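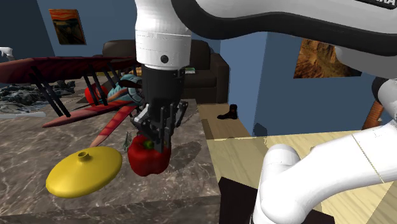

Cúc Tôn wrote to me that a recipe collection is only as good as its units, and that mine had a "handful" problem. Fair! When I started Kistura I copied every family recipe exactly as it was written on the card, which meant the same dish could ask for a handful of herbs in one version and a rice bowl of herbs in the next. So version 2 is mostly me going back through the whole pile and fixing that, and this README is my attempt to explain what I did so you don't have to guess.

What's in here

Kistura is a plain text collection of 200 home recipes, mostly stuffed vegetables, braises and soups, typed up from handwritten cards and the backs of envelopes. The biggest batch came from the Hồ family cards (thank you, thank you), and the rest came from a recipe swap we ran in Wolladlow one November. A few are mine. You'll be able to tell which ones, they have too much garlic.

Every recipe is one file. The main folder is called recipes, the original wording is in a folder called as_written, and there's a spreadsheet called index.csv that ties the two together. If you only want to cook something, ignore the spreadsheet completely and open whatever sounds good.

What each file looks like

title: what the card calls it, spelling and all
serves: left blank if the card didn't say
ingredients: one per line, amount first
steps: numbered, in the order the cook wrote them
source: which batch it came from
notes: anything scribbled in the margin

I kept the margin notes because they're my favorite part. One says "less salt, he complained" and I will never know who he was.

About the units

Okay, the handful thing. I picked one unit system (grams for dry things, milliliters for wet) and put the original amount in parentheses after it. For handfuls I weighed what my own hand holds, which is a silly standard, but at least now it's the same silly standard everywhere. Spoons were worse. Some cards clearly mean a soup spoon out of the drawer and some mean a measuring spoon, and where I couldn't work it out I left the word "spoon" alone and added a question mark. There are 13 of those left. If you recognize one of your aunt's recipes and know which spoon she used, please tell me.

Vegetables are counted by piece, with a size word if the card gave one.

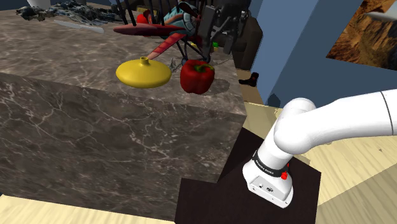 I went back and forth on whether to turn pieces into grams too, and in the end I didn't. Anybody standing in a kitchen thinks "four peppers" and the weight would only slow them down. If you need weights for a nutrition project or something like that, you'd have to add your own column, and I'd be happy to take it as a contribution.

Things that are still broken

Oven temperatures are a mess. Cards say "hot" or "medium" and that's what the files say.

Seven recipes are missing a last step because the card was torn or somebody spilled broth on it. They have "incomplete" in the notes line, so you can filter them out.

Two of the soups might be the same soup. I've cooked both and I still can't decide.

Accent marks should be right in the titles now, but older copies of index.csv lost them when I opened the file in the wrong program. Grab a fresh copy if yours has weird boxes in it.

Using it

Cook from it, print it, remix it, put it in your church cookbook. I only ask that you keep the source line with each recipe so the families get their credit. My friends at Birau already made a little meal planner out of the index and it's great fun, although it did give me braised eggplant three nights in a row!

Sending fixes

Open an issue with the recipe title and what's wrong. Please don't "improve" the recipes themselves, even when they seem odd to you. If you have a different version, send it as a new file with its own source line and I'll put it next to the old one. I usually go through the issues in the evening after the dishes are done, so give me a little while to answer.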